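Staridura Cell Rulebook and Marking Kit, reviewed
By Corey Gilchrist
June 15, 2019

The Staridura kit arrives in a box big enough for a microwave and contains a ring binder, two rolls of floor tape, a torque driver made by Drillix, a pad of inspection sheets and 81 laminated cards. It claims to hold everything a small workshop needs to run a robot cell decently. It costs more than my first car, though in fairness the binder closes properly and the car's doors didn't.

I have been living with it at Stiltgate since November. We are a modest outfit that teaches robots to pick things up and put them down again, and before the kit our rules lived on a whiteboard next to the lunch orders.

The binder opens with the daily inspection, and this is the best part by a distance. You get one sheet per gripper, with boxes for fasteners, covers, cable clearance and surface wear, and you sign it before the power goes on.
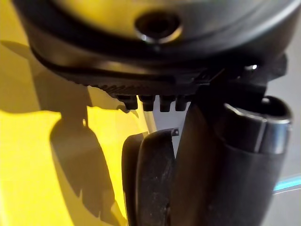
Wear is the section I expected to skip. Staridura wants every finger graded from A to D, and the grades are described by someone who has clearly spent a long time looking at fingers. Faint pale scuffs on a dark grey face, of the sort ours has, come out as a B: write it down, carry on, look again tomorrow. A C means telling a grown-up. There is also a good page on open recesses, which asks you to look into any screw socket you can see and note whether the sheet says it should have a cap. Tedious, and I've stopped grumbling about it.

The Drillix driver is fine. It clicks when it should and the handle is a cheerful orange that turns up easily under a bench. The case has a foam insert cut for a slightly different driver, so it rattles like a tin of biscuits.

Less good are the cards. They are meant to be hung wherever they apply, and there is a card for everything: parts on the wrong shelf, bags on the floor, hot drinks, cold drinks. I put up 20 and the rest went in a drawer. The binder then tells you, on page 70, that too many signs will stop people reading any of them, and I would have liked that on page one.

The chapter on shared space is written by somebody called Vlachou, credited by surname only, like a footballer. It is short and sensible. Mark the reach of the arms at full stretch. Keep your own hands outside it while the thing is live. Put the stop button where a person would fall on it, and test it every morning.
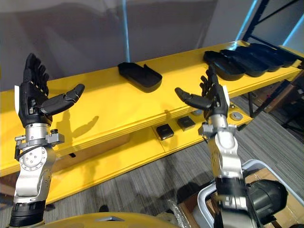 Do you need the kit if you already have a written risk assessment? It helps with the daily habits, but it won't replace the assessment, and the binder says so in bold on the inside cover.

The tape deserves a paragraph of its own. It is rated, according to the box, for 1000 passes of a trolley. Ours began lifting at one corner within a fortnight, and we own one trolley, which has a bad wheel and mostly stays put. Buy better tape.

Refills are the other sore point. The inspection pads are sold only in packs of 20, the pages are an odd size that won't go in a normal folder – and photocopying them is forbidden by a note on the back of every sheet.

I'd still buy it again, for the inspection pages and the Vlachou chapter. If Staridura ever sells the binder without the cards, get that one and spend the difference on tape.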